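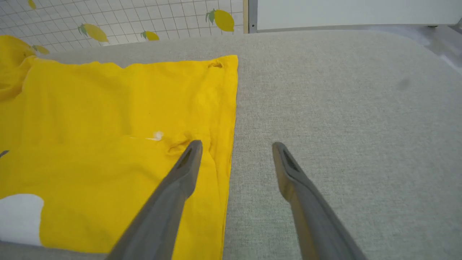
3.2 의류 상태의 분류와 기록

게시: 1월 | 글: Gunvor Haugen, Jamshid Ahmadpour, Maiara Quintana

본 절에서는 가정에서 세탁을 마친 면 의류가 접기 전에 어떤 상태로 놓이는지를 다룬다. 조사 대상은 Grevelthorpe 지역의 가구에서 수집한 상의 51점이며, 모두 반소매 또는 긴소매 티셔츠이다. 단추나 지퍼가 있는 옷은 접는 순서가 달라지므로 제외하였다. 각 의류는 회색 천을 씌운 완충 작업면에 올려 둔 채 관찰하였고, 손으로 펴거나 다림질하는 과정은 거치지 않았다.

의류의 상태는 뭉침, 비틀림, 겹침, 펼침, 뒤집힘의 다섯 가지로 나누었다. 하나의 옷에 둘 이상의 상태가 함께 나타나는 경우가 많아 중복 기록을 허용하였다. 예를 들어 몸판의 오른쪽은 비교적 평평하지만 목둘레와 소매가 있는 쪽은 서로 말려 있는 옷은 비틀림과 겹침으로 함께 기록한다. 이러한 옷에서는 윤곽만으로 소매의 위치를 정하기 어렵고, 솔기와 밑단의 방향을 함께 살펴야 한다.

쿠키 안내: 이 사이트는 이용 환경 개선을 위해 쿠키를 사용합니다. 계속 이용하시면 쿠키 사용에 동의하는 것으로 간주됩니다. 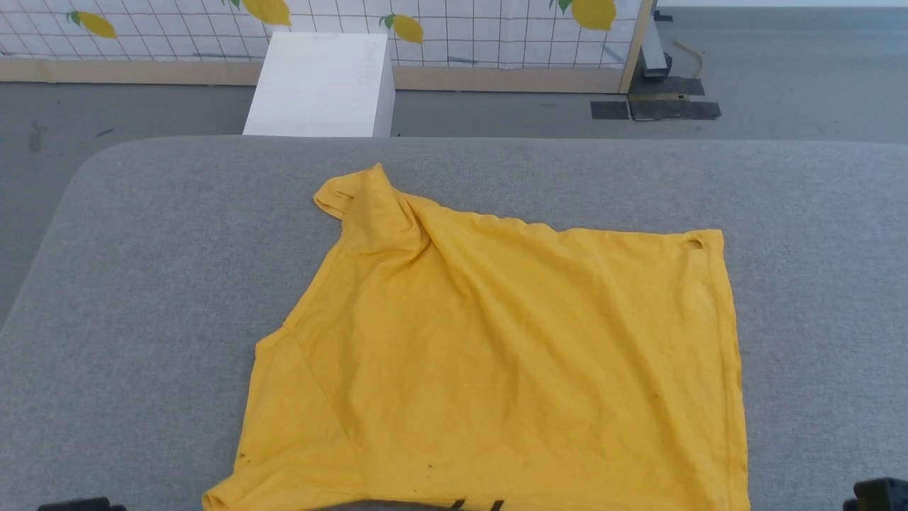 그림 5. 일부가 접힌 채 놓인 노란색 면 티셔츠. 목둘레와 소매 쪽의 천이 뭉쳐 있고, 그 지점에서 오른쪽 아래로 주름이 이어진다.

그림 5의 티셔츠는 비틀림과 겹침이 함께 기록된 사례이다. 왼쪽 가장자리가 중간에서 안으로 들어갔다가 다시 넓어지는데, 이러한 형태는 몸판의 일부가 접혀 있을 때 흔히 나타난다. Alby 분류표에서는 이를 '계단형 윤곽'이라 부르며, 본 연구에서도 같은 용어를 사용하였다. 오른쪽 가장자리는 거의 곧으므로 접기의 기준선으로 삼기에 적합하다고 판정하였다.

기록자는 두 명이었고, 서로의 판정을 보지 않은 상태에서 기록지를 작성하였다. 판정이 갈린 옷은 6점이었다. 대부분 겹침과 뭉침의 경계에 관한 것으로, 천이 한 번 접혀 넘어간 것인지 여러 겹으로 모인 것인지에 대한 해석이 달랐다. 이 경우 Ans Vanhove가 기록지를 다시 검토하여 최종 상태를 정하였다.

프린트가 있는 옷은 별도로 표시하였다. 무늬의 방향은 옷의 앞뒤와 위아래를 추정하는 단서가 되지만, 무늬가 밑단이나 접힌 부분에 걸리면 일부만 드러나 판정에 도움이 되지 않을 수 있다. 선행 조사인 Giraldo 기록에서는 무늬를 고려하지 않았기 때문에 두 자료를 직접 비교할 때에는 주의가 필요하다.
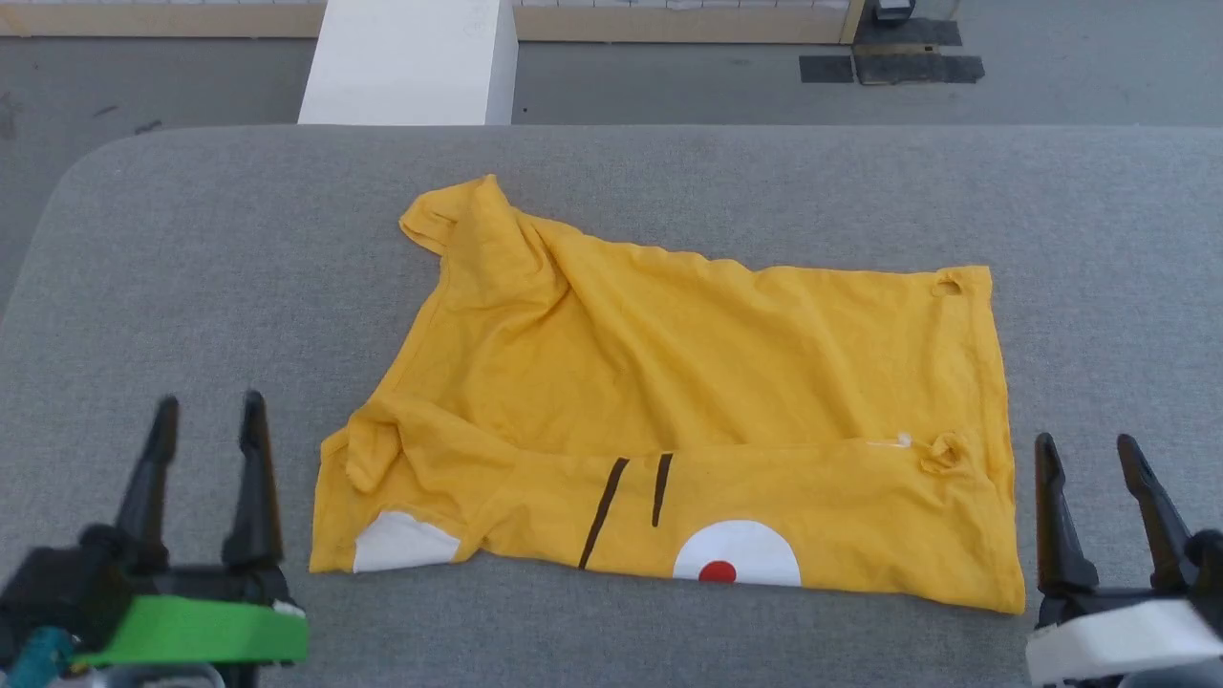

그림 6. 구겨진 노란색 티셔츠의 프린트. 아래쪽에 짙은 갈색 세로 줄무늬 두 개와, 가운데 아래에 빨간 점이 있는 흰색 원형 무늬가 보인다.

그림 6에서 흰색 원형 무늬는 밑단에 걸려 일부만 드러나 있다. 줄무늬와 함께 보면 만화풍 얼굴의 일부로 보이나, 전체 도안은 확인되지 않으므로 기록지에는 '부분 노출'로 적었다. 오른쪽 위 모서리 부근의 작은 틈은 천이 접히면서 생긴 것으로 보고 손상 항목에 넣지 않았다. 표면에 묻은 작은 흰색 보풀이나 실도 상태 분류에는 반영하지 않고 비고란에만 적었다.

소매가 안쪽으로 말려 들어간 것으로 보이는 옷은 소매를 먼저 꺼낸 뒤 몸판을 펴는 순서가 적절하다. 몸판을 먼저 당기면 말린 부분이 더 조여지는 경우가 있었다. 접는 순서에 관한 세부 절차는 3.3절에서 기술한다.

인쇄하기 | 이메일로 보내기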